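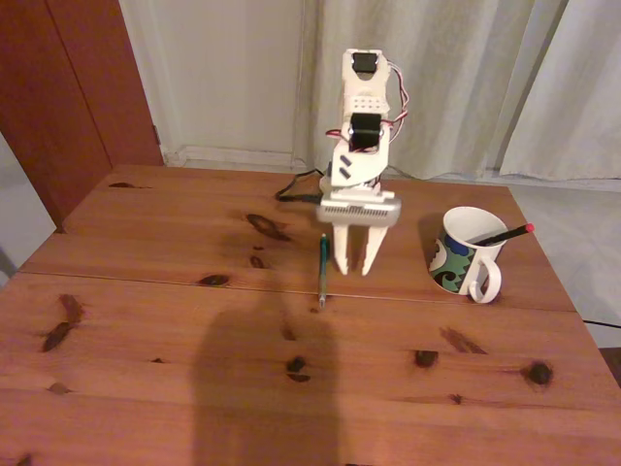

¿Cuándo sale «Skokport» en acceso anticipado?
En julio, para ordenador, con los tres primeros capítulos completos y los textos en español desde el primer día.

El estudio Hirberg ha puesto por fin mes de salida a «Skokport», la aventura de misterio portuario que llevaba tiempo apareciendo y desapareciendo de las listas de próximos lanzamientos. El anuncio llegó en una nota de desarrollo publicada el 18 de abril de 2021 y firmada por Gus Mbeki, diseñador y guionista del juego. La nota es larga y bastante técnica en algunos tramos, así que recogemos lo que interesa a quien esté esperando jugarlo.

«Skokport» transcurre en una ciudad costera en la que el faro ha dejado de funcionar y los barcos siguen entrando de noche sin que conste quién los guía. El jugador lleva a una inspectora de aduanas que tiene que revisar cargamentos, comparar manifiestos y hablar con los vecinos. No hay combate. La investigación se apoya en documentos que se pueden extender, doblar, marcar y guardar en una carpeta, y buena parte de las pistas está en contradicciones entre lo que dice un papel y lo que cuenta una persona.

La versión de acceso anticipado incluirá tres capítulos. El primero es una revisión a fondo del que ya se pudo jugar en la demo, con la oficina de aduanas rehecha y un orden distinto en las conversaciones. El segundo lleva la acción a los almacenes del muelle norte. El tercero, que no se había enseñado hasta ahora, ocurre casi por completo dentro de un carguero amarrado y, según Mbeki, es el más difícil de los que están terminados.

«Quería que el jugador llegara al barco pensando que ya sabía leer un manifiesto, y que allí tuviera que aprender otra vez», escribe el diseñador. Reconoce también que ese capítulo fue la causa principal del retraso: la primera versión obligaba a volver sobre los mismos camarotes una y otra vez, y los probadores se perdían. Se ha reducido el número de cubiertas y se ha añadido un plano que la protagonista va dibujando a medida que avanza.

El guion es otro de los apartados que han crecido. La demo tenía 91 documentos legibles y la versión de julio tendrá aproximadamente 600, entre cartas, recibos, partes meteorológicos, recortes y fichas de personal. No todos son necesarios para avanzar. Mbeki calcula que un jugador que vaya directo a la solución dejará muchos sin abrir, y dice que eso no le preocupa, porque varios están pensados para una segunda partida.

El sistema de deducción también cambia. En la demo, la inspectora unía dos documentos y el juego indicaba de inmediato si la relación era correcta. Ahora las conclusiones se escriben en un informe que se entrega al final de cada jornada, y la respuesta de los superiores llega a la mañana siguiente. Un informe equivocado no termina la partida. Puede cerrar una vía de investigación, retrasar un registro o hacer que un personaje deje de colaborar, pero el capítulo continúa.

Para quien prefiera el método anterior se mantiene un modo con confirmación inmediata. Se puede activar y desactivar desde el menú en cualquier momento, sin penalización y sin que afecte al final de la historia.

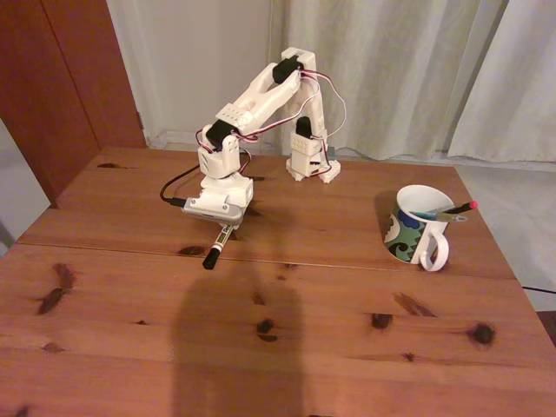 ¿Servirán las partidas guardadas de la demo?
Las partidas de la demo no serán compatibles, ya que el primer capítulo ha cambiado de estructura y hay que empezarlo desde el principio.

Hirberg sí se compromete a conservar las partidas entre las distintas actualizaciones del acceso anticipado. La nota avisa de una excepción: si una actualización modifica un capítulo ya publicado, la partida volverá al comienzo de esa jornada. Lo reunido en la carpeta hasta entonces no se perderá.

En lo técnico, el estudio ha abandonado el motor propio con el que empezó el proyecto y ha pasado a Vodness, un conjunto de herramientas para aventuras narrativas. El traslado obligó a rehacer la iluminación y el sistema de diálogos. A cambio, los tiempos de carga entre zonas se han reducido y el juego admite por fin resoluciones panorámicas, algo que los jugadores de la demo habían pedido con insistencia. El mando funciona en todas las pantallas salvo en la de dibujo del plano, donde todavía hace falta el ratón. Mbeki espera resolverlo antes de la salida, aunque no lo da por hecho.

Hay novedades en accesibilidad. Todos los documentos manuscritos tendrán una transcripción en letra de imprenta, que se abre con una tecla y puede ampliarse. Los subtítulos permiten cambiar el tamaño y el fondo, y los sellos de colores que clasifican la mercancía llevan ahora un símbolo además del color. Queda pendiente la lectura en voz alta de los textos, que el estudio sitúa después del cuarto capítulo.

La música corre a cargo de Gilmartin, un dúo que ya había puesto sonido al tráiler. Su trabajo para los tres primeros capítulos está terminado. Las piezas cambian según la hora y el estado de la marea, con transiciones que no se interrumpen al entrar en un edificio. La banda sonora se venderá aparte y no saldrá hasta que el juego esté completo – el dúo prefiere publicarla entera.

Respecto al idioma, la demo solo estaba en inglés y circulaba una traducción al español hecha por aficionados. El estudio ha encargado una nueva desde cero. Los nombres de calles y barcos se quedan como en el original, pero los documentos se han traducido íntegros, también los que aparecen como objetos en el escenario. Las voces, que se limitan a unas pocas escenas, seguirán en inglés con subtítulos.

El precio no se ha comunicado. Mbeki adelanta únicamente que será más bajo durante el acceso anticipado y que subirá con la versión final. Quien compre en julio recibirá los capítulos restantes sin pagar de nuevo. No habrá edición física por ahora ni contenido exclusivo por reserva, y tampoco se abrirá una campaña de financiación.

El plan posterior al lanzamiento contempla 2 capítulos más, hasta completar la historia. El cuarto está escrito y tiene los escenarios en borrador. Del quinto existe un esquema y el final, que según el autor lleva decidido desde el inicio del proyecto. No hay fechas para ninguno de los dos. En la nota se pide a los jugadores que no cuenten con ellos para un mes concreto y se promete una actualización de desarrollo cada vez que se cierre una parte importante.

Tampoco hay nada confirmado para consolas. El cambio de motor lo facilita, pero Mbeki explica que la lectura de documentos a distancia, desde un sofá, exige rediseñar casi toda la interfaz, y que ese trabajo no empezará antes de que el juego esté acabado. Sobre dispositivos portátiles dice algo parecido: las pruebas internas se mueven con fluidez, pero la letra queda demasiado pequeña.

El anuncio incluye una lista de errores conocidos. Entre ellos figura uno que hacía desaparecer el sello de la inspectora si se guardaba la partida con la carpeta abierta, ya corregido, y otro que deja a veces a un estibador repitiendo la misma frase, todavía sin solución. La niebla del muelle, que en algunas tarjetas gráficas se veía como un bloque sólido, se ha rehecho y podrá desactivarse.

Antes de la salida habrá una prueba cerrada del segundo capítulo. Las plazas se repartirán entre los suscriptores del boletín del estudio y no será necesario haber jugado la demo. A los participantes se les pedirá que rellenen un cuestionario al terminar cada jornada y que no publiquen capturas de los informes finales, donde se resuelven varios de los enigmas. El progreso de esa prueba no se trasladará al acceso anticipado.

La demo actual seguirá disponible hasta el lanzamiento y se retirará ese mismo día. El estudio la sustituirá más adelante por otra basada en el nuevo primer capítulo, cuyas partidas sí podrán continuarse en el juego completo.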